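Trellivlow, week whatever we're on

So I promised an update on the simulation work once we had a number I wasn't embarrassed by, and we have one! Kind of. Grab a coffee, this one rambles.

Quick recap for anyone new: Trellivlow is our little project for training a home robot policy almost entirely in rendered rooms, then running it in a real apartment and seeing how badly it falls over. Chun-yin Chu builds the rooms, I do the training, and Barbara Witkowska reads my plots and tells me what's wrong with them (she is usually right, which is annoying).

The big change since my last post is clutter. Our old rooms were way too tidy. You'd get a cabinet, a TV, one mug sitting in the middle like a museum piece, and the policy learned that anything on a flat surface was the thing it wanted. Now Chun-yin's generator tosses in flat printed stuff, tiny odds and ends, glass, dark furniture against dark walls, all the things that make depth estimates go weird. I spent most of Tuesday just flipping through the new living rooms.

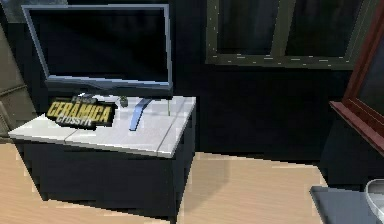
Why not just collect more data in real homes? Real homes are slow to get into and hard to reset, and in a rendered room we get the exact position of every object for free.

Okay, the number. We trained on 1564 rooms, with the same network and the same schedule as before, and success on our held-out rooms went up to 65 percent. The tidy-room version was stuck well below half. Barbara made me rerun it with 2 different seeds before she'd let me post this, and it held up both times.

What still stinks: anything see-through. The policy reaches right past a glass like it isn't there, and I don't think more rooms will fix that. Chun-yin wants to try adding noise to the depth channel that's shaped like the noise from our real sensor. I want to drop depth near the edges completely. We're going to run both and the loser buys dumplings.

Real apartment tests won't start until October, so until then it's all pixels. If you've had luck with glass in sim, please leave a comment, I will read every single one!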